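Call for participants: how do you keep your recipes?

The Skirnham Kitchen Papers project is looking for people who cook at home, and who would be willing to let us be nosy about the way they write things down. You might have a box of index cards, a drawer full of torn-out magazine pages, or a school exercise book that has been through three house moves. You might have nothing at all on paper and keep the whole lot in your head. We'd love to hear from you either way!

We began last year with the Amley Collection, which holds 306 handwritten recipe books given by families in and near Skirnham. They are wonderful things, full of crossings-out and notes such as "too sweet for Dad" and "double this at Easter", but most of the people who wrote them are no longer here to ask. So this time we want to talk to the cooks while the books are still in use, and hear which pages get turned to and which have been ignored for years.

What taking part involves

One visit to our rooms at Bandau House, lasting up to two hours, with plenty of tea and a proper sit down. You bring whatever you cook from, we chat about it, and then you choose one recipe and write it out by hand for somebody who has never made it. There is a short form to fill in afterwards – 6 questions, none of them difficult. Please don't tidy your recipes up before you come, as we're every bit as fond of the messy ones.

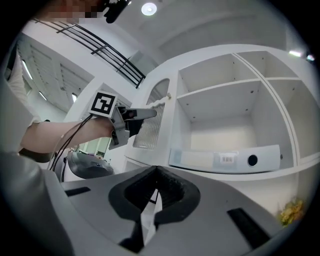 Who can apply

Anyone aged 18 or over who cooks at least once a week. You don't have to be good at it, and you don't have to live in Skirnham, though you will need to get here. We have 99 places and would especially like to hear from people who learned to cook in a language other than English, and from those who only took it up later in life. Recipes may be in any language you like.

Payment and travel

You will receive a £30 shopping voucher, and we refund bus and train fares on the day if you keep your tickets. Bandau House has step-free access from the Kazemi Street side, and you are welcome to bring a friend or a child along.

How to apply

Pick up a form from the front desk at Bandau House, or write us a few lines telling us what you cook from and which times of day suit you – mornings from 10 am are the quietest. Visits run until the end of April. Your books go home with you, and we only copy pages you have said yes to.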